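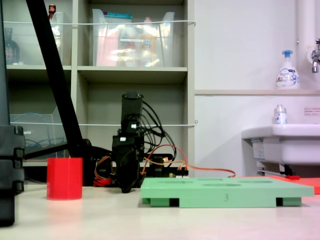
Waltraud Haberkorn would like the prices in pounds as well as the local currency, and from this version they are.

Handby: holiday shopping list, README
Updated 01/06/2026

Handby lists 84 things bought on 2 trips to Stistolberg. One row per item: shop, price, bag weight, kept or given away. Food eaten on the trip is left out.
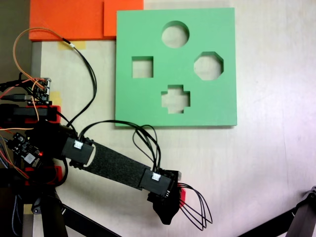
Could the sweets from Grube be split by flavour, asks Ilse Lammers. Not yet - the receipts only say "mixed". 6 rows have no price at all and are left blank.

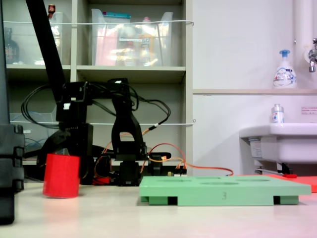

Categories are clothes, stationery, toys, food and electrical. Each item has one category only, even the Dreko pencil case with the torch. Electrical includes leads: black cables bundled together, like the ones looping out from the arm, are one row per bundle. September's trip will go in a separate file.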